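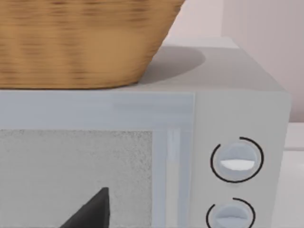 Facilities Service Desk - Prudport Campus
Request type: Electrical, recurring fault
Location: Itdale Building, second floor, staff kitchen and adjoining copy room
Priority: Normal, raised to High on second report
Status: Resolved, monitoring

Summary of request
The requesting department reports that power to the north wall of the staff kitchen and to the copy room is lost several times a week, usually before noon. Lighting is not affected. Power returns when the breaker is reset at the floor panel. The department asks that the cause be found, as print jobs are lost each time and the copier must go through its full startup.

Entry 1 - Service Desk
Request received and assigned to Building Maintenance. The department was asked to write down the time of each outage and the equipment in use when it occurred. Staff were reminded that the floor panel is to be opened by Maintenance personnel only.

Entry 2 - Building Maintenance
Panel inspected. The breaker in question is rated at 15 amps and feeds the kitchen outlets on the north wall as well as both outlets in the copy room. The panel schedule lists the copy room on a separate circuit. The schedule is wrong and appears not to have been updated after the wall between the two rooms was moved.

No sign of heat damage at the breaker or on the conductors. Outlet covers removed and terminals checked for tightness. One loose neutral was found behind the copier and corrected. Breaker reset at 10:40 a.m. Ticket left open.

Entry 3 - Requesting department
Power was lost again the following morning at 9:15 and once more at 11:30. The copier was warming up on both occasions. The Jistetti water heater under the sink was also switched on. Priority raised at the department's request.

Entry 4 - Building Maintenance
Equipment on the circuit was reviewed with the department. The copier, the Jistetti unit, the microwave and a coffee maker all draw from the same breaker.
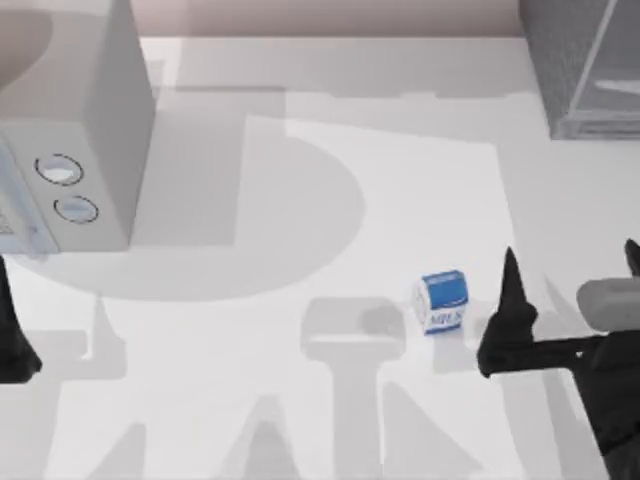 Staff kitchen, microwave and part of the countertop, viewed from above.

A clamp meter was placed on the circuit for 30 minutes during the morning period. The load passed the breaker rating whenever the copier and the water heater were heating together. The breaker is therefore operating as intended. A larger breaker will not be installed, as the existing wiring is not sized for it.

Interim measures, effective immediately:
The water heater is to remain off until 1 p.m.
The coffee maker is to be used in the first floor kitchen.
No extension cords or power strips are to be run between the two rooms.

Entry 5 - Service Desk
Quotation requested from Solanki, the campus electrical contractor, for a dedicated circuit to the copy room. Two spare positions are available in the floor panel. The cable route is 50 feet and passes above the corridor ceiling. Work approved under the May maintenance allocation, with a charge of $200 to the department for patching and paint.

Entry 6 - Solanki
New 20 amp circuit installed for the copy room. Old feed disconnected at the kitchen side and capped in an accessible box. Both copy room outlets replaced and tested for polarity and ground. Power to the floor was off from 6:00 a.m. to 7:20 a.m. by arrangement with the department.

Entry 7 - Building Maintenance
Load test repeated with the copier and water heater running together - no trip. Panel schedule corrected and a copy placed inside the panel door. Interim measures lifted, except for the rule on extension cords, which is standing policy.

The department is asked to report any further outage under this same ticket.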